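# Projektbericht: Klötze schieben per Fernsteuerung

So, Zwischenstand aus dem Januar! Jasper Bakker und ich haben uns für das Praktikum ja das Thema „Vormachen statt Programmieren“ ausgesucht (Jasper wollte eigentlich Drohnen, aber gut). Die Idee ist schnell erzählt: Wir steuern den Arm von Hand fern, schieben damit bunte Holzklötze über ein Brett, und aus den Aufzeichnungen soll er später lernen, das selbst zu machen.

Angefangen haben wir mit dem Gamepad, und das war eine Katastrophe. Man denkt, man drückt ganz leicht nach links, und schon ist der Stab am Klotz vorbei. Nach 57 Durchgängen haben wir auf die 3D-Maus gewechselt, die uns Firdevs Akyol aus dem Nachbarlabor geliehen hat, und plötzlich ging es richtig flüssig! Die alten Aufnahmen haben wir trotzdem behalten, aber in einem eigenen Ordner.
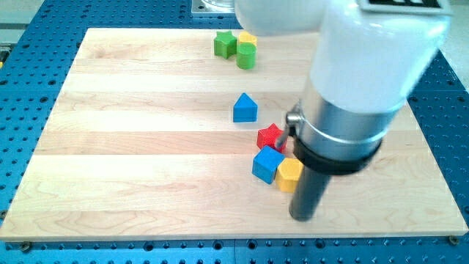 Am meisten Zeit ist für die Anweisungen draufgegangen. Zu jedem Durchgang gehört ein Satz, also zum Beispiel „Schieb den blauen Würfel zum roten Stern“, und wir hatten beide völlig verschiedene Vorstellungen davon, was „zum“ heißt. Ich war zufrieden, wenn die Klötze nah beieinander lagen, Jasper wollte Kontakt. Jetzt gilt: Kontakt. Dafür mussten wir 30 Durchgänge neu beschriften, was ein ziemlich langer Nachmittag war.

Insgesamt haben wir jetzt 370 brauchbare Vorführungen. Sterne sind übrigens fies, die drehen sich weg, sobald man an einer Zacke drückt, und dann fährt man außen herum und setzt neu an. Ich hätte solche Umwege am liebsten rausgeschnitten, aber unsere Betreuerin Loubna Lamrani meinte, wir sollen sie drinlassen, damit im Datensatz auch Korrekturen vorkommen.

Offen ist noch das erste Training. Vorher wollen wir die Startpositionen besser mischen, weil ich beim Aufbauen anscheinend immer dieselben Ecken freilasse (Jasper hat das in den Aufnahmen gesehen, mir wäre es nie aufgefallen).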